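Drorketti Path Sweeper: can a machine keep your paths clear yet?

By Milagros Vallejo, July

Print this page | E-mail this page

People write to us every week with the same question. Can I give the sweeping to a machine and forget about it? The short answer is — not completely. The Drorketti is our third model, and it does the paved part of the work well. It drives the path along its length, keeps its distance from the curb and pushes dry leaves to the side. One charge is enough for 1,000 meters of path of normal width.
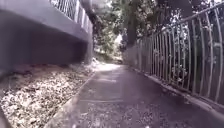
Corners are still work for a person with a broom. The brush reaches to 30 millimeters from a wall or a fence, and what lies closer will stay there. Leaves that are wet and pressed flat also need a second pass, and sometimes a third.

A path without a curb is more difficult. The machine must decide where the pavement stops and the leaf litter begins, and both can have a similar color in shade. In our tests at Flillelholm it made this decision correctly on most days, but strong sun and deep shadow together made it slow down.

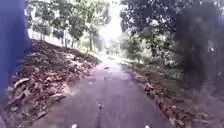
Cantero wrote to us that slow is fine with him, as long as the machine does not climb the bank and bring half of it down on the pavement. We agree, and the standard setting is now the careful one. You can change it in the menu under "Edges".

Weight with battery: 210 pounds. Price: $2,364, brush included. The Skendulier charging dock is sold separately.

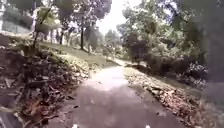 Reader comments (3)

tomasz_r
Does it stop for dogs? Mine will stand in front of it for sure.

Garden Ines
We had the second model. Good on straight paths, but I still swept the steps by hand, and I see this has not changed.

pwhit
Please make the dock smaller — it does not fit in my shed.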